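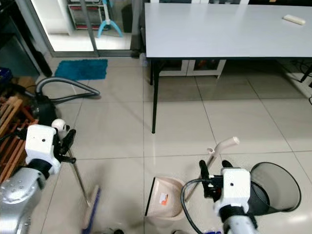

Quand la main ne lâche plus : un défaut de pince à Tutuvholm

25 mars 2023

Le journal de l'atelier de Tutuvholm contient une ligne très courte, écrite en novembre : « Main droite fermée, ordre d'ouverture envoyé, pas d'ouverture. » C'est par cette ligne que commence l'affaire que je raconte dans cet article.

La société Skenon y prépare un robot à deux bras pour le ménage des petits locaux. Son exercice principal est le balayage : le balai dans la pince gauche, le manche de la pelle dans la pince droite, sur un sol carrelé. Le programme qui coordonne les deux bras s'appelle Zornbridge. Les pinces sont réglées par un sous-traitant, Begum.

Ce jour-là, le robot devait poser la pelle et reculer. Le bras droit est descendu comme prévu, mais les doigts sont restés serrés sur le manche. Zornbridge a considéré que la pelle était posée et a commandé le recul. La pelle a été traînée sur 19 centimètres, puis son bord s'est bloqué contre un joint du carrelage. L'effort est monté dans le poignet et l'arrêt automatique n'est venu qu'après huit secondes. Une opératrice se trouvait à côté. Elle n'a pas été blessée, mais elle avait déjà tendu la main vers le manche pour le dégager, et ce geste a inquiété l'équipe plus que la panne elle-même.

L'enquête a duré plusieurs semaines. On a d'abord soupçonné le câble de la pince, qui forme une boucle devant le bras et qui peut frotter. Il a été remplacé, et le défaut est revenu. On a ensuite relu les enregistrements de 1 385 cycles. Dans 289 d'entre eux, l'ouverture était confirmée avant que les doigts aient bougé. Le logiciel recevait l'accusé de réception de l'ordre et le prenait pour la preuve du mouvement. Presque toujours, les doigts s'ouvraient un instant plus tard, et personne n'avait rien remarqué.

La correction est simple à décrire. Zornbridge attend désormais la position mesurée des doigts avant tout déplacement du bras. Si cette mesure n'arrive pas, les deux bras s'immobilisent. Begum a aussi baissé la force de serrage sur les manches minces.

Il reste la question de la consigne. Le règlement de l'atelier demandait de « libérer l'objet en cas de blocage », sans préciser qu'il fallait d'abord couper l'alimentation. La phrase a été réécrite et affichée près du bouton d'arrêt. Skenon n'a pas encore décidé si le robot pourra travailler en présence du public, et les essais continuent pour le moment avec une personne formée à proximité du bouton.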